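Favow wants to be the place where all my photos live, and after three weeks with its new importer I'm not convinced. It renames files on the way in. It also guesses at tags, and the guesses are where I lose patience.
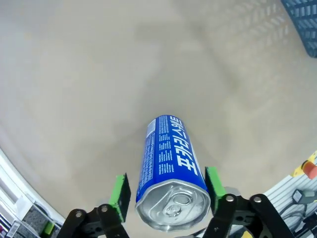 Auto-tagging gets sold as a time saver, and for beach shots it may be one. But I search for words. A blue can with 포카리스웨트 down the side in big white letters should come up when I type that name, in Korean or in English. Favow gave me "drink" and "blue." Thanks, I guess.

Adwoa Korletey says the July update fixed search for her. Maybe so. I've heard that about the last two updates, and I'm keeping my folders.

Contact | © Wismont | Back to top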